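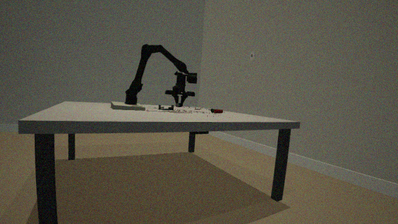 I met the owner of Odera, a tiny soup place near the Talska ferry dock, at 3 in the afternoon, which she says is the only hour she ever sits down. She slid a bowl of split pea across to me before I'd even gotten my coat off (yes, I finished it, and yes, I got seconds!).

She opened in February, of all months. "Everybody told me to wait for summer," she said. "But who wants soup in July? I wanted cold, grumpy people coming off that boat."

And she got them! Her first week she sold 389 bowls, and she still has the notebook to prove it. These days she makes 15 gallons every morning and quits when the pots are scraped clean, usually before 2.

I asked about the bread, because I'd been thinking about it the whole drive over. It's her grandmother's rye, baked in an oven that runs hot on the left. "I turn the loaves halfway and say a little prayer," she told me, laughing. "My grandmother did the same thing, only she swore at it."

She's trying a beet soup next. Her regulars aren't thrilled, but she's making it anyway.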